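Remano Two-Arm Garment Folding Cell: Review After Extended Use
Reviewed by Prys Powell, Nollevville Textile Care Center

The center accepted delivery of the Remano cell in July for the folding of children's outerwear. The present review covers its ordinary operation briefly and gives most of its length to a fault in the gripper release, which readers considering a purchase should weigh with care.

Installation took 2 days. The aluminum enclosure is rigid, and the front rail on which both arms are mounted held its alignment through the whole period of use. Shirts and light trousers were folded to an acceptable standard. Jackets with hoods took longer, and an operator was often needed to straighten a sleeve before the second fold.

The fault first occurred at 4:15 p.m., during a run of lined jackets. The left arm had taken hold of a cuff and was drawing it inward when the software reported that the gripper had opened. It had not. The right arm began its own movement on the strength of that report, and the two arms pulled the garment in opposite directions until a side seam tore. Eifion Ellis, who was supervising, pressed the stop button. Both arms halted, but the left gripper stayed closed on the cuff and could be freed only after power was removed at the wall.

No injury resulted. The matter was nevertheless recorded as a safety event, as an operator's first instinct is to reach in for the fabric while the arms are under tension.

We repeated the task with 200 folds under supervision. The false release report came up 3 more times, in each case on thick ribbed cuffs. The supplier, Kadent, replaced the left gripper's position sensor and issued a software change that requires both grippers to confirm their state before either arm moves. The fault has not returned, although the added check makes each fold noticeably slower.

Two complaints remain. The manual gives no procedure for freeing a trapped garment – a serious omission in equipment of this kind – and the fault log records only the last event, so earlier ones must be written down by hand.

The cell is recommended for flat garments. For hooded or lined items, we advise constant supervision and a written rule that hands stay outside the enclosure until power is off. Rating: 3 out of 5.

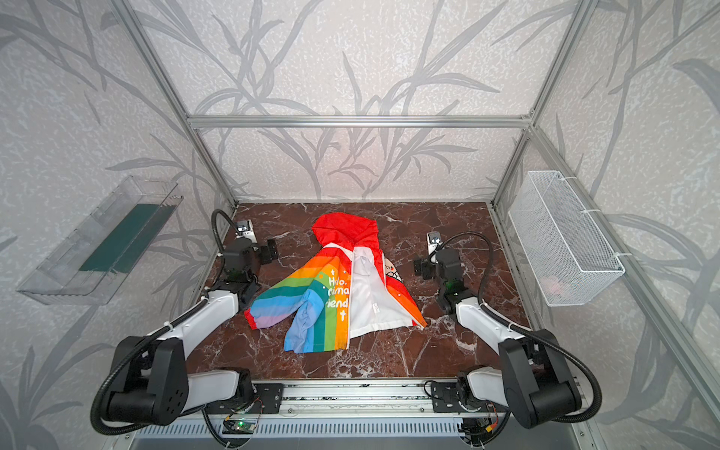 A child's hooded jacket on the work surface of the folding cell, between the left and right arms.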